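Grovedholm Workshop, build group minutes
Feb 6, 2026
Present: 8 members

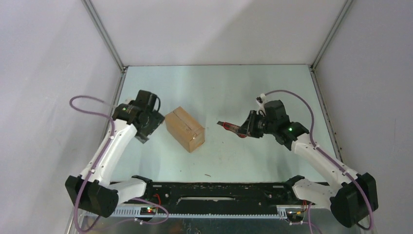
1. Two-arm build
Both arms are mounted on the front rail inside the enclosure. The left arm was run next to a cardboard box. The right arm was run with a red item in its gripper, pointed toward the box. The group agreed to keep the box as the test object until the March meeting.

2. Wiring
The purple cables are clipped along the white links. One member asked for more slack at the wrists. Agreed to try it on the left arm first. The small circuit board near the left base needs a cover. To be printed on the Laitinen machine.

3. Money
900 left in the build fund. Approved: 2 spare servos from Wirkasex. The quote from Kirkunach was higher and was turned down.

4. Enclosure
Wipe the floor before each session. Request for a door at the back was put off.

5. Other business
Bench hours stay the same. The box of short screws is missing from the shelf, please return it.

Next meeting in March, same room.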